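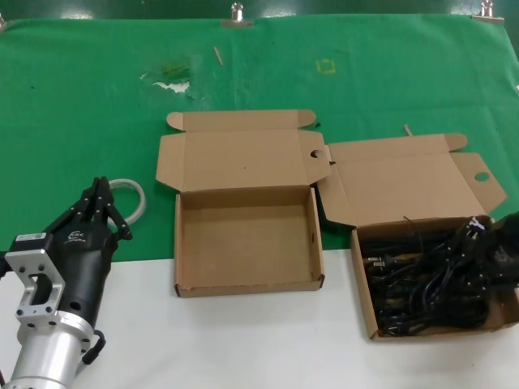 *Clear plastic tubing, coiled, on a green cloth.*

## 4. Fitting the drain tube

The Vesside dehumidifier can empty into its own bucket or drain through a tube. Use the tube if the unit will run in a basement or laundry room for more than a day at a time. The tube is sold separately, and any clear plastic tubing that fits snugly over the drain port will do.

**Before you start:** switch the unit off, unplug it, and empty the bucket.

1. Choose a floor drain or sink that sits lower than the drain port. The unit has no pump, so water will not run uphill.
2. Uncoil the tube and lay it flat for an hour. If it keeps its curl, run warm tap water through it.
3. Cut the tube to length with a sharp knife. Allow 6 inches extra at the drain end. Keep the cut square.
4. Pull the rubber plug out of the drain port. Store it in the bucket handle — you will need it to go back to bucket use.
5. Push the tube onto the port until it meets the collar, then slide the clamp over the joint.
6. Run the tube to the drain with a steady downward slope. Do not let it loop or sag.
7. Put the bucket back in place. The unit will not start without it, even when the tube is fitted.
8. Plug in, switch on, and check the joint for drips after 18 minutes.

> **Caution:** Do not run the tube outdoors in freezing weather. Ice in the tube will send water back into the bucket.

> **Note:** The clamp supplied with the Vesside 200 is too small for the Vesside 600. Order the larger one from Turngate Parts.

### If water still collects in the bucket

- Look for a kink, mostly behind the unit where the tube turns down.
- Check that the drain end is not under water.
- Remove the tube and clear the port with a cotton swab. Do not use wire.

### Care

Flush the tube with warm water and a little dish soap every March and again before storage. Replace it if it turns cloudy or stiff.

Section revised 18 January 2021. For storing the unit, see Section 5.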